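# Karby 100 Worktable, Gray

Sold by Pacheco. Part of the Karby series from Totis.

We stock the Karby because people keep asking for a plain gray table that goes in a kitchen, a workshop or a back office without looking like it came from one of the other two. It does that job. Some of what the maker's leaflet says about it we would take with a pinch of salt, so read on before you order.

## Sizes

| | Karby 80 | Karby 100 |
|---|---|---|
| Top width | 80 cm | 100 cm |
| Top depth | 60 cm | 60 cm |
| Height | 74 cm | 74 cm |
| Weight | 21 kg | 25 kg |
| Knee clearance | 63 cm | 63 cm |

The leaflet calls the 100 a table for four. Four small children, maybe. Two adults with plates and a water jug fill it, and a third will be eating with their elbows in. For one person working with a laptop and some paper it's comfortable, and that's how we'd use it.

## The top

Totis describes the finish as "stain-proof." We don't use that word. We left coffee on our shop table overnight and it wiped off with a damp cloth. Beet juice left a faint ring that took a second go with dish soap. Turmeric we haven't tried and wouldn't. Use a cutting board, and put something under hot pans.

Fingerprints show in low sun. A dry cloth takes them off, and they come back. If that sort of thing bothers you, look at the Drusport table instead – it has a rougher top and hides nearly everything, crumbs included.

## Assembly

Four legs, two rails, one bag of bolts. The leaflet promises 25 minutes. Ours took 46, and part of that went on a rail we had put in backward, because the drawing doesn't make it clear which side faces out. The small notch goes toward the inside of the table. Leave every bolt a little loose until the whole thing is standing, then tighten them in turn.

Put a blanket down first if you're building on tile. The top should lie face down on it the whole time. Lift the finished table with two people, one at each end, and don't drag it. The feet are hard plastic and will mark a soft floor.

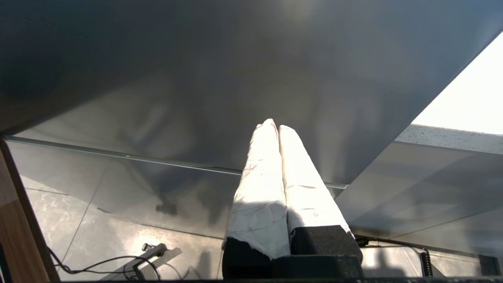
The feet screw in and out to deal with an uneven floor. The range is small, enough for ordinary tile but no help on an old sloping porch. Customers have told us the table wobbles, and in most cases one foot had been screwed in too far or a bolt had never been given its final turn. Check those before you write to us. If it still wobbles, do write, and we'll send a new leg.

## What we don't like

- The hex key in the bag is soft and rounds off. Use your own.
- Spare feet come only in sets of four.
- The optional drawer costs too much for what it is, and it eats into the knee room.
- "Gray" on the order form covers one shade only. It won't match older Karby pieces sold before the color was changed.

## Delivery and returns

Ships flat in one box, to the door but not up the stairs. Unbuilt tables can come back within 30 days in the original box. Built ones we take back only if something is wrong with them, so measure the spot first, and measure the doorway too if you plan to build it in another room.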